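Budget for a two-arm folding setup, what am I forgetting?

Khoa Chu
posted 3/21/25

Hi all! Our makerspace in Hornville wants a pair of small printed arms so we can try folding T-shirts (yes, I know, everybody starts with shirts). I've been given $2,178 to spend and I'd like to come in under it. Right now my list is two Mulesance arm kits, a camera for each wrist, one overhead camera and a table. Do I need anything else, or can I just order?

Piret Avotiņš

We have a pair of these going, so you can compare your list with our table.

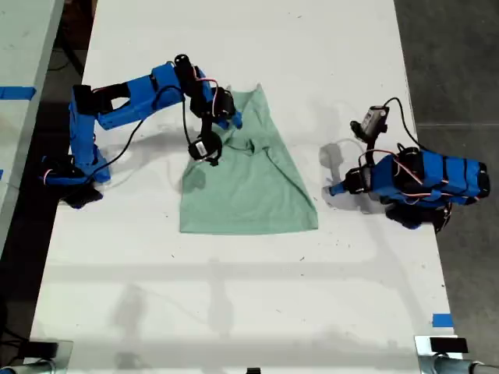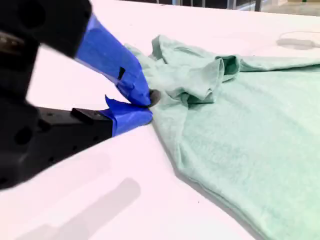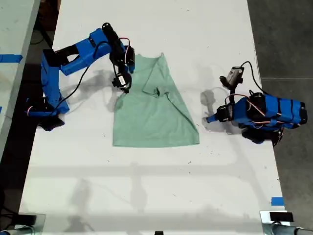 Your list leaves out the boring stuff, and that's where my first budget fell apart. I'd hold back $337 before you order a single kit. Spare servos come first (buy 3, and get the same model the kit uses), then a second power supply, then longer cables than you think you want. After that it's clamps and tape. Look at the close-up, both fingers are wrapped in blue painter's tape, and you can see a flap lifting on the lower one, so put a few rolls on the order! I'd also get a plain white table with plenty of room left over in front of the shirt. Ours was a Virna folding table for $85 and I have no complaints. Oh, and ask what shipping costs before you promise anybody a total. Mine was a nasty surprise.

galli_fan

just get the Galli kit, comes with everything

Khoa Chu

Thanks Piret, I hadn't put down any spares at all. Moving the overhead camera to next year's list and getting servos instead. Does the second power supply have to match the first one?

Piret Avotiņš

Yes, same voltage, and check the plug too.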